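The Skellwood Domestic Collection holds 896 everyday household articles, given or purchased for study and teaching. This page presents a selection from the section devoted to the preparation and serving of food. The objects are ordinary ones, of the kind kept in a drawer or on an open shelf and used without much thought.

The section was established with a gift from the Maksymiv family and has since been extended by purchase. Liudmyla Kostiuk, keeper of the collection, selected the groups listed on this page. The captions were prepared by Hryhorii Romaniuk and reviewed by Severyn Kravets.

## About the section

Articles are arranged by use and only afterward by material or date. A cutting board is therefore shelved with the knives and not with the other wooden goods, and a tray is kept with the cups it might carry. Visitors who know the older arrangement should consult the concordance at the reading room desk.

Food items used in the study room are fresh and are not accessioned. All other articles are cleaned after each session and returned to their shelves the same day.

Dimensions, makers' marks and condition notes are given in the full register, which may be seen on request. The register also records lettering and drawn decoration — a point on which readers have often asked for more detail. Entries for children's tableware and printed trays were revised in April by Ivan Stetsiuk, who added a separate index of animal figures. Bears, rabbits and cats account for most of the entries in that index, followed by birds.

## Gallery

### Serving and slicing

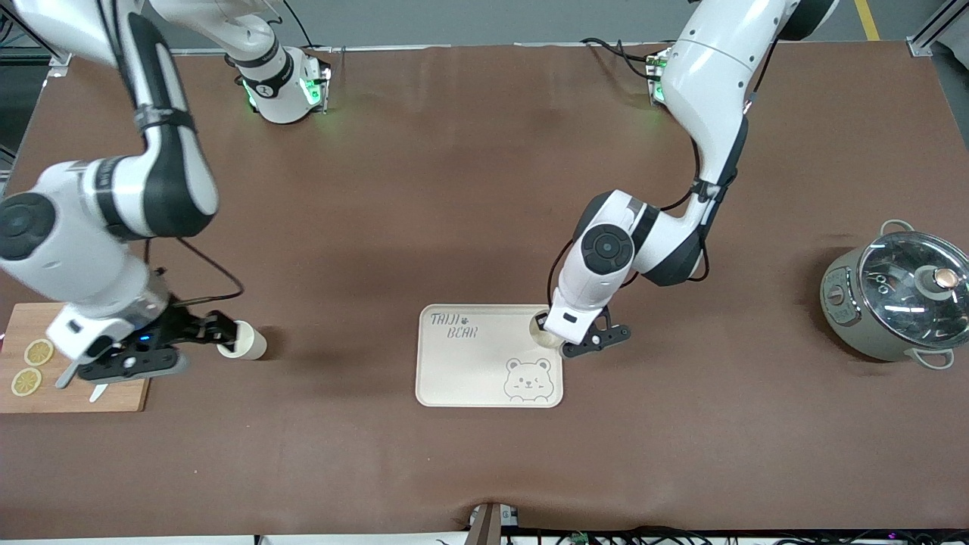

Beige tray with rounded corners, lettered "TAIJI BEAR" and decorated with a line drawing of a bear's face. At the left, two lemon slices on a light-wood cutting board, with a small cream-colored cup nearby.

### Related holdings

The following groups are not illustrated on this page. Each may be viewed in the study room by appointment.

- **Trays and platters.** Plain and printed pieces for individual use, shelved in bay 6. The Clunis bequest forms the larger part of this group.
- **Boards.** Cutting and serving boards in beech, maple and olive wood, many with knife marks from regular use.
- **Cups without handles.** Small cups for water, tea and children's drinks, including the Weditz series.

## Access and reproduction

The study room is open to students, teachers and members of the public by appointment. Requests should state the group or register number required and the purpose of the visit. Up to four articles may be requested for a single session.

Images on this page may be used in the classroom without charge. For publication, written permission is required from the keeper, and the credit line should read "Skellwood Domestic Collection." Corrections to the captions are welcome and should be addressed to Yaroslav Kushnir at the collection office.

Page last revised December 2018.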